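Rotich hand-held grippers, second look

Nov 15, 2020

I wrote up the Rotich pair in January after one weekend with them. They have now done 604 logged sessions, so the first post needs correcting in places.

The kit is two grippers, a charging lead and a license for Tivudport, the desktop program that lines up the recordings. I paid 586 for it, shipping included. A spare set of finger pads is 20. You squeeze the handle, the fingers close, and the recording goes to the card. Tivudport then exports a track for each hand.

What I got wrong in January: I said the pads were too soft. They are soft, but on thin or curved things that helps. Rigid fingers from my old Privusow set pushed light items around before they closed on them. The Rotich pads give a little and hold. I have replaced one pair, after a glue mishap.

What I got right: the left and right clocks drift apart. Over a long session the offset reaches almost 20 frames, and you have to clap the fingers together at the start and end to fix it by hand.

My current task set is table clearing, with trash going into a bin on the floor. Orange peel is the hardest item in it. The strips curl, they touch each other, and a grip that works on the outer face can slip on the pith. 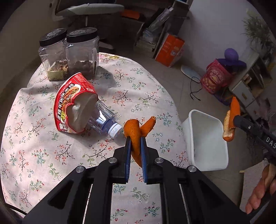
Fenna Jansen wrote in to say the drift on her pair went away once she started both recordings from Tivudport instead of from the handles, and that she now only claps at the start. She is on the same firmware as me. I tried it for one evening and the offset was smaller, though still there.

Battery life is fine. The export is slow once a project passes 1000 clips, and splitting the project by task is the only workaround I have found. Fulodby sells a trigger extension that fits – I have it on order and will post the measured closing force with and without it.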